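Metier with the Dilix parts tray: six weeks of PC assembly on two arms

42 shares · 9 comments

6 October was going to be the date for this, but let me start with the short version. Metier is a method, with code, for teaching robot arms to handle small parts from a modest set of demonstrations. It comes out of Telma Vergara's group in Cáceres. The Dilix tray is the printed fixture that the group recommends for computer parts. We ran the two together at Bendeck for six weeks, with a desktop tower as the test job.
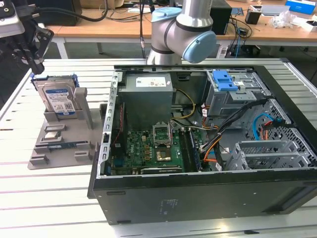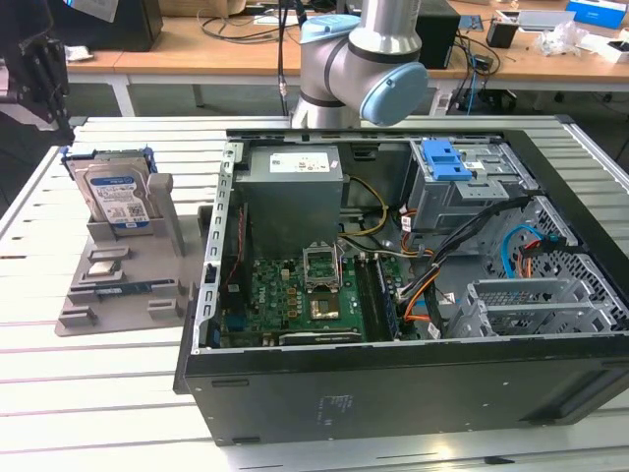
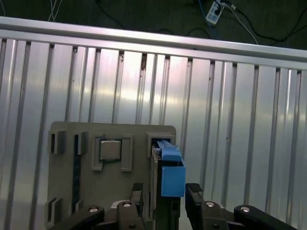 First and second: the open tower on the bench, parts tray to its left. Third: the tray from close up, with the gripper in front.

What you get

The code is free to download. The tray costs 165 euros if you don't print it yourself. Ours was a bought one and the slots were clean, with no strings of plastic to pick out. There is a place for a hard drive in its caddy, a place for a processor and a long slot for a memory module. You also get a printed sheet of measurements, which you will need when you tell the software where the tray is.

How the method works

You guide the arms through the job and the system records the movement and the camera pictures. So far that is what everyone does. The difference in Metier is that each recording is split at the moments of contact, and the short stretch before and after contact is trained as a separate skill. The long moves between tray and case are handled by an ordinary planner. Vergara's paper argues that most of the failures in this sort of work happen in the last few millimetres, and that you waste demonstrations if you spend them on the easy part. After using it I agree with her.

We recorded 123 demonstrations, shared between the drive, the memory and the processor. Recording was dull but not hard. Training ran overnight on one machine.

Results

We ran 337 trials on the finished system. The memory module did best and went in cleanly most of the time. When it failed, it was nearly always a grip that was slightly off centre, so that one end of the module met the slot before the other. The drive was slower but dependable. It is a big part with a caddy to hold on to, and the planner did most of the work.

The processor was poor. Just over half of the attempts ended with it sitting properly in the socket. The lid is shiny and our lights are bright, and the wrist camera often lost the edges of it. We turned one row of lights off and things improved a bit. I would not let it near a board you care about. We used an old one, and by the end of the trials the socket had bent pins.

For comparison we trained a plain version on the same recordings, with no splitting at contact. It was worse on all three parts, and clearly worse on the memory. I was expecting a smaller gap.

What I liked

The contact splitting is automatic and it is right more often than I would be. There is a viewer where you can move a split by hand, and I used it only on the processor recordings.

Recovery is good too. If a part jams, the arm backs off and tries again from a slightly different angle. Earlier methods I have used would just keep pushing.

What I didn't

Calibration. Move the tray a few millimetres and you have to do the whole thing again, and the tray has no screw holes. We stuck ours down with tape in the end. The fixed cameras need doing as well, and the instructions for that part still refer to an older version of the software.

Cables are ignored. The paper says so in one line near the end, and you should take it seriously. Inside a tower there are power leads and data leads all over the place, and the planner doesn't know that they are there. We tied ours out of the way before each batch. In a real repair shop you couldn't rely on that.

The second arm is also underused. Metier supports two, but only one is allowed to move near the case at any time, so a run takes longer than it should. A release that lets both work together is planned for January.

Should you use it?

For memory and drives, yes, if you already own the arms and can spare a few days for setting up. For processors, wait. The tray is worth the money if you don't have a decent printer, though any fixture that holds the parts upright and in a known place would do. I have sent our recordings to Cáceres, including the bad processor ones, and will add a note here if the lighting problem gets fixed.

9 comments · Share this review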